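Fistbridge Screen Club
Minutes of the general meeting, February 14, 2018

Apologies were read. Minutes of the January meeting were accepted, with "enjoyed by all" struck out of item 3 as three members had asked for it to be struck out.

1. Series for the autumn program

The programming report proposed Nosamari, a supernatural serial set in a fishing town where the tide stops coming in. The report called it "the one everybody will be talking about". The chair noted that the same words were used of the last two series the club took on, and that attendance fell each week for both.

Members who had watched the first episode were asked for a view. It was agreed that the harbour looks marvellous and that very little happens in it. One member said the mystery is plainly being saved for a second season which has not been ordered. Another defended the slow pace and was asked to name one thing that had been explained by the end of the hour. No answer is recorded.

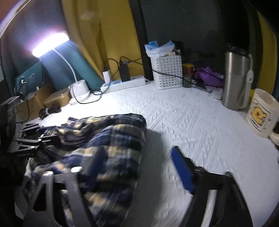
The second proposal was Aller, a police drama in which both detectives are haunted by the same dead witness. It was pointed out that the colour is so dark in places that the back row will need to take the plot on trust. The trailer gives away the identity of the witness.

Moved that the club screen 2 episodes of Aller as a trial before committing to the rest. Carried, 5 against.

2. Žukauskas box set

The club has been offered the complete Žukauskas for $99, subtitles included. The meeting doubted that "complete" covers the Christmas special, which was left out of the previous release. The secretary is to get this in writing before any money is paid. Dubbed versions were ruled out again.

3. Discussion after screenings

A request was received for a formal discussion period with printed questions. Several members felt they got enough of that at school. Talk will go on over tea as before, and anyone who has read ahead on the internet is asked to keep it to themselves.
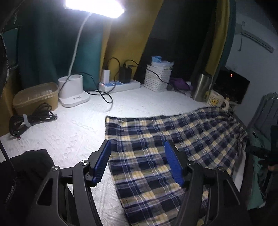
Plaid cloth and patterned mug.

4. Other business

The suggestion that members rate each episode out of ten was put off for the third time. Spoiler rule to be reprinted in the newsletter in larger type.

Meeting closed 8:50 pm.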